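Print this page | E-mail this page

Wednesday, December 25, 2019
By Panagiotis Vasić

The Great Desk Clear-Out, in Pictures

Merry Christmas, everybody! The presents are opened, the dishes can wait, and I finally have an hour to put up the page I've been promising since the Stemberg get-together. Quite a few of you wanted to know how I sort pens and markers, and whether I really do empty everything out onto a table first. I do! Every last one. I've tried doing it straight from the mug and I just end up shuffling the same dead ballpoints from one side to the other.

A bit of background for new readers. I moved into the Hofstetter building in February with two boxes marked "desk stuff" and a very good feeling about getting them unpacked by the weekend (ha). One of them was still taped shut at Thanksgiving. When I opened it I found nearly 800 pens, pencils, markers, crayons and highlighters, plus a bag of caps that didn't fit any of them. My sister guessed 1309, so she owes me lunch at Bendedon, and I'm having the soup AND the pie.

My method, such as it is: everything gets a scribble on the back of an old envelope. If it writes, it stays in the running. If it skips, it gets one more go after a warm-up in my hand, and then it's out. Markers I lay flat while I decide about them, and I keep the colors I reach for most (oranges and pinks, always) apart from the blacks and blues. Pencils under the length of my thumb go to my nephew, who likes them that way, don't ask me.

I'm fussier about the surface than you'd think. A pale top is best, so you can spot a thin gray pencil before it rolls off and disappears under the radiator. I did one whole batch on my dark brown kitchen table and was finding leads on the floor for days. Speckled is fine too, as long as the speckles are small and light. And keep cloth things in a heap to themselves, or ink gets on them, and then you've got laundry on top of your sorting.

Click through and enjoy, and do write and tell me how you store yours. I'm still on the fence between the Pastix drawer trays and plain old jelly jars. The trays look nicer but the jars were free!
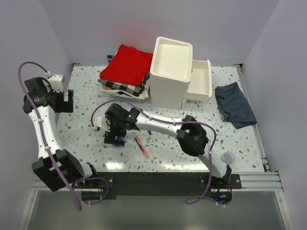
Three for the writing pile on the speckled table, with the pinkish-orange marker the chunkiest of the bunch.

More after New Year's, when I get to the erasers.

Contact: Panagiotis Vasić | © 2019 Panagiotis Vasić | Back to top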